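**Snack box packers wanted - Maltora, Mudport**

Posted 3/14/24

Maltora packs mixed snack boxes for offices, staff rooms and school fundraisers. We are looking for two casual packers to start before the June orders come in.

The work is done standing at a table. Snacks and fruit are set out on the tabletop, and you pick pieces one at a time and place them in a box until it matches the order sheet. Most of what we pack is small and light: single-serve packets, wrapped chocolates, mandarins, bars, bread in bags. The large bags of prawn crackers take up a lot of room and crush easily, so they need a bit of thought before anything goes in beside them.

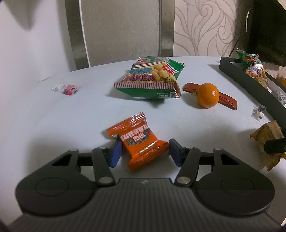 Some of our stock is imported and labelled in Chinese. You don't need to read it. The order sheet gives every item a number, and Jeptoo Mwakalinga, who runs the packing table, will go through the range with you on your first shift.

**What you'll do**

- Pack boxes to the order sheet
- Pull out split or leaking packets and put them aside
- Check fruit for bruises
- Keep like items together when you restock the table
- Write down anything we are short of
- Wipe the table at the end of the shift

**What we're after**

- Steady hands and a reasonable eye for detail
- Able to stand for a two-hour block (there is a break after each one)
- Fine with handling nuts, seafood products, milk and gluten. We can't offer an allergen-free area, so please think about this before applying
- Food handling certificate, or willing to get one. We pay for the course

Experience is not needed. Our last two packers came from a florist and a library.
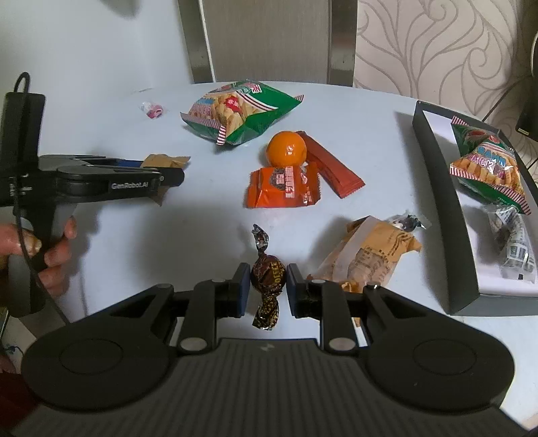
*An open box with a few items in it, with crackers, fruit, bread or pastry and sweets on the table.*

**Hours and pay**

Up to 30 hours a week in the busy months and less in between. Shifts are set a fortnight ahead, and you can swap with another packer as long as Jeptoo knows by the afternoon before. Pay is the casual award rate. Last June we sent out 2,716 boxes, and a full day can reach 200, so please be realistic about the pace.

We are on the ground floor of the Van der Merwe building, behind Ditel. There is bike parking but no staff car park. Street parking fills up early.

**How to apply**

Send a short note to Mpho Msimang with your availability and a phone number. A résumé is fine but not required. You can also leave a note at the front counter, marked for Mpho. Shortlisted people will be asked in for a paid trial of two hours.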